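Product Support > Guides > Wall Hooks & Adhesive Strips

Section 4. Mounting an Elow adhesive hook on a painted or paneled wall

This section covers the small and medium Elow hooks with the peel-off strip. For the screw-in rail, see Section 6. Strips sold before February have a longer pull tab but go on the same way.

4.1 Before you start

Check the wall first. The strip holds on smooth painted drywall, sealed panels, glazed tile, glass and metal. It does not hold on wallpaper, bare brick, fabric-covered board or paint that comes off on your finger when you rub it.

CAUTION: Do not hang anything over a bed, a crib or a heater.

The small hook carries up to 400 grams. Remember that a bag gets heavier as it fills — go by the full weight.
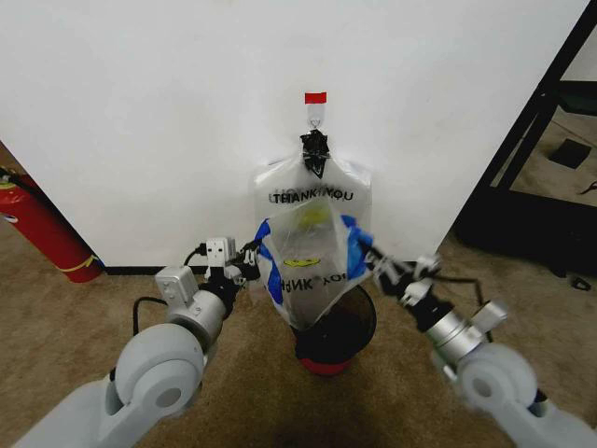 Bags hung low on a wall, over a small bin.

4.2 Putting up the hook

1. Wipe the spot with rubbing alcohol on a clean cloth. Household sprays leave a film, so keep them away from the area.
2. Let the wall dry completely.
3. Mark the height with a pencil or a bit of painter's tape. Hold up whatever you plan to hang and see that it clears the baseboard and anything standing on the floor.
4. Peel the liner marked WALL and press the strip in place. Push along its whole length with your thumb for 30 seconds.
5. Peel the second liner. Line up the hook base and press again for 30 seconds.
6. Slide the hook off the base, press the bare base once more, and slide the hook back on.
7. Wait one hour before hanging anything. On fresh paint, wait a week before you begin at step 1.

NOTE: In a cold garage or porch the adhesive takes longer to grab. Leave it overnight.

4.3 Hanging bags and other soft items

Handles can go straight over the hook. If the bag has no handles, gather the top, close it with a clip and hang the clip. The Grastia spring clip fits both hook sizes, and most ordinary clips with a hole in the handle will do.

Keep the load close to the wall. A bulky bag pulls outward on the top edge of the strip, and that is where strips usually let go. Two light bags can share one hook if their combined weight is under the limit.

Do not pull a bag down to get it off. Lift it clear of the hook.

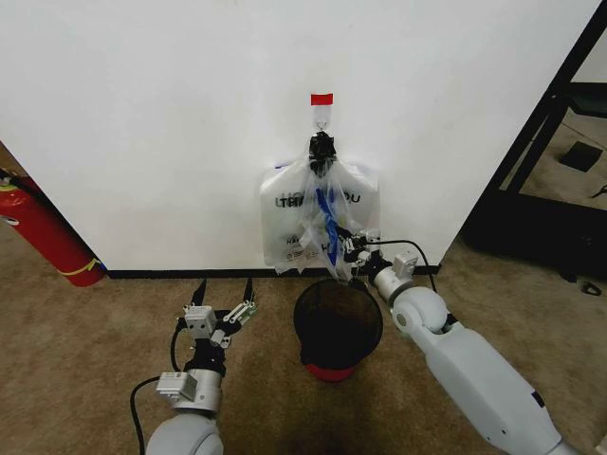 Foltetti says the one-hour wait was too short in a damp laundry room, and that hooks left overnight there have stayed up since.

Damp rooms do need the longer time. Use the overnight wait in any bathroom, laundry or basement, and keep the hook well away from direct spray.

4.4 Taking the hook down

1. Remove the load and slide the hook up off its base.
2. Hold the base lightly against the wall with one finger.
3. Pull the tab straight down, slowly, keeping it flat to the wall. Never pull it toward you.
4. Keep going until the strip lets go. It may stretch to several times its length.

If the tab snaps, warm the base with a hair dryer on low and work a length of dental floss behind it. Rub off what is left with your thumb. Strips cannot be used again, but the hook can. Refill packs are sold under part number 3978.

Comments

Sandhu
Step 6 was the part I had been skipping. Mine kept sliding down the wall a little every day. Redid two of them and they are fine so far.

hallwaycloset
Does this work on semi-gloss? The list only says painted.

Elow Support
Yes, semi-gloss is fine. Clean it with alcohol first and let it dry.

greenporch
Floss trick took a bit of paint with it — go slower than you think you need to.

Page updated 25th April | Contact Elow Support | Returns | Back to top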